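The brush corner, Clitisley

Posted Wednesday, January 26, 2022

I promised a few of you I'd put up some pictures of the brush corner, and then Christmas got in the way and then I lost the cable, so sorry for the wait! Most of you know I started calligraphy in October after Mercedes Villanueva talked me into the beginners' evenings at Dritham (I only went for the biscuits, I'll admit it) and I've been properly hooked ever since. It's water writing mostly, on the cloth, so you dip your brush in plain water and the stroke comes up dark and then fades away again as it dries. Brilliant for somebody like me who makes a hundred bad strokes for every decent one, and you can start all over again without buying more paper.

The rack is my favourite thing in the whole house at the moment. Dragon heads on both ends of the top bar! I'd been using a jam jar before, bristles up, which Mercedes told me off for because the water runs down into the ferrule and loosens the hairs. So now they hang.
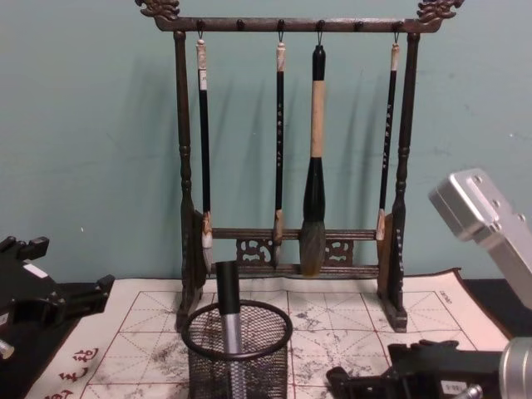

I did look at plainer ones. There was a perfectly sensible one in the Rirkimano shop for less money and I stood there for ages pretending to think about it. But I've got a weakness for anything with scrolls and curly bits, and the little carved cloud panel low down between the posts sealed it. It's a devil to dust, mind you. I use an old make-up brush and a lot of patience.

The pegs were a nice surprise too, as I'd assumed you'd just get a bar and have to sort yourself out. Six pegs, so I've still got room for two more brushes, and I know exactly which two I want. My birthday is on the 24 of next month if anybody in the family happens to be reading.

The big brush, the one with the fat dark head, is the one everybody picks up first when they come round. It's far too much brush for me. It holds loads of water, and if you lean on it even slightly you get a puddle where your nice crisp corner was supposed to be. I get it down at the end of a session when I'm tired of being careful and do one enormous "one", which is just a single line across, and even that takes me 5 goes. The slim ones are where I do my real practising. My daughter Flores has claimed one of them as hers and gets very huffy if I use it, though I'm fairly sure she can't tell which it is either.

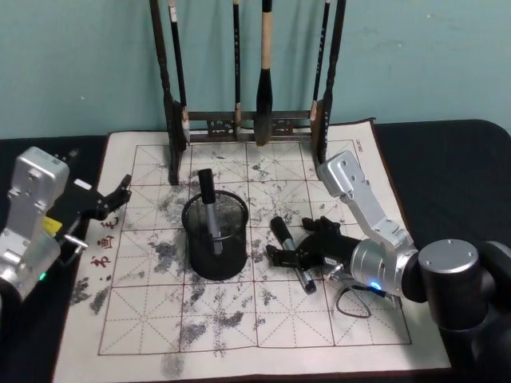
Cloths and Mats

I like a grid with the diagonals marked as well as the cross, the rice character sort (米, and once you've seen it you can't unsee it). With a plain square I start everything too far to the left and run out of room for the right-hand side. The dashed lines give me something to aim at. Big squares as well, please, my eyes aren't what they were and neither is my wrist.

You'll notice the smudges. I've grown rather fond of them and I've given up chasing a spotless mat. The black cloth goes underneath to look after the table, and it doesn't show much, so I'd recommend a dark one if you're setting up at home.

I number my practice sheets in a notebook, just a tick and a line on what went wrong, and I'm up to 373. Number 2 says "wobbly, all of it". So does quite a recent one.

More pictures when I've got some writing I'm willing to show people. Mercedes says that should be by Easter. She didn't say which Easter.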